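Foro Clultum > Casa y reformas > Pintura y paredes

Tema: Salón pequeño en rojo, ¿me arrepentiré?

marenga_80
Hola a todos. Llevo desde el otoño dándole vueltas a pintar el salón de rojo y ya no aguanto más, o me lanzo o me olvido. Es una habitación de 14 metros, con una sola ventana que da a patio, suelo de madera clara y muebles también claros. Ahora mismo está en un blanco hueso que me deprime muchísimo (sobre todo en invierno, parece la sala de espera del dentista). Mi idea es hacer las cuatro paredes, nada de una sola. Mi hermana dice que estoy loca. ¿Alguien que viva con paredes rojas y me cuente?

patio_interior
Yo he vivido con un comedor rojo 4 años y lo volvería a hacer mañana mismo. Eso sí, el comedor lo usábamos de noche, con lámparas bajas, y ahí el rojo es una maravilla. De día, con luz de patio, se te va a marrón. Prueba antes en un cartón grande y muévelo por la habitación a distintas horas.

Tkachuk
Lo contrario de lo que dice patio_interior. Yo lo puse en un cuarto parecido y acabé harto a los dos meses. No podía leer allí, me ponía de mal humor, y encima el rojo rebota en el techo y te lo deja rosa. ¡Rosa! Una pared, vale. Cuatro, ni hablar.

marenga_80
Lo del techo rosa no lo había pensado, madre mía. ¿Y si pinto el techo de un blanco roto más cálido, se nota menos?

patio_interior
Se nota menos, sí, pero algo siempre rebota. A mí no me molestaba. También te digo que con suelo claro el rojo gana muchísimo, porque la habitación no se te cierra por abajo. Con suelo oscuro no lo haría ni yo.

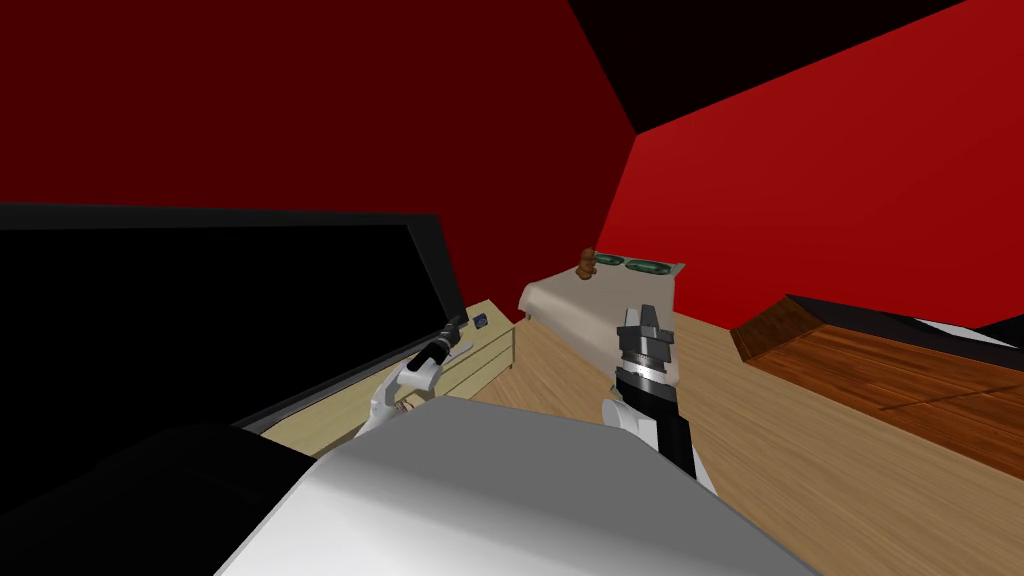 Publicado por brocha_gorda — 29 mar 2024

Me meto en la conversación porque este debate lo tengo cada dos por tres en casa. Las paredes rojas con suelo de madera clara y un mueble bajo del mismo tono me parecen de lo más agradecido que hay, y en un cuarto pequeño más todavía. Lo que no perdona es el mueble alto y oscuro, que se come la pared entera.

Ahora, consejo práctico, que de esto sí sé: el rojo cubre fatal. Dale una imprimación gris medio, no blanca, y luego dos manos generosas. Yo usé la Nulura mate y con el fondo gris me apañé con dos; mi cuñado se saltó la imprimación y va por la cuarta. Gasté unos 33 euros más en el fondo y me ahorré un fin de semana entero.

Tkachuk
Lo de la imprimación gris, de acuerdo al cien por cien. Lo de que en pequeño queda mejor, no te lo compro. En un salón grande el rojo respira, en uno de 14 metros te abraza demasiado.

brocha_gorda
Pues a mí que me abrace — para eso es mi salón. Pero entiendo que es cuestión de carácter, hay quien necesita blanco para descansar.

lija_fina
¿Y un teja? Lo digo en serio, yo tenía la misma duda y me fui a un tono más terroso de la carta de Kudlow. Calienta igual, cansa menos y con los muebles claros va de cine. Además los roces se ven poco, que en el rojo mate cualquier golpe de silla deja una raya blanquecina.

patio_interior
Cierto lo de las rayas. Guarda siempre un tarrito para retoques y apunta la referencia del color en la tapa. Yo no lo hice y luego no hubo manera de igualarlo.

marenga_80
Mil gracias a todos, ¡qué rápido contestáis! He pedido muestras de dos rojos y de un teja (gracias, lija_fina, ni se me había ocurrido). Las pinto en cartón y las dejo una semana apoyadas detrás del sofá. Si me decido, pintaría en junio, con las ventanas abiertas.

Tkachuk
Pon también el cartón cerca del techo, y mira hacia arriba. Luego me cuentas.

lija_fina
Yo voto teja. Y mándale una foto del cartón a tu hermana, a ver qué dice.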